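Gandar Supplement Label Set

Version of 29/08/2020, maintained at Corrigan.

Transcribed label panels from vitamin and mineral supplements sold over the counter. The set holds 940 records from 104 product lines, one record per panel. Iron, zinc, folate and vitamin D are covered; herbal products and protein powders are excluded. 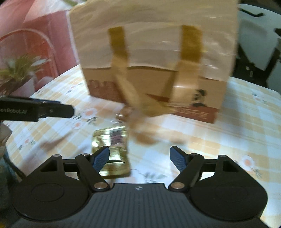
Doses are stored as printed, with a second field normalised to milligrams or micrograms. International units are converted for vitamin D only. Where a panel lists a compound and its elemental equivalent, both are kept.

Known issues: 18 records lack a serving size. Fibre gummies catalogued under Tukus were removed in January. Not suitable for dosing advice.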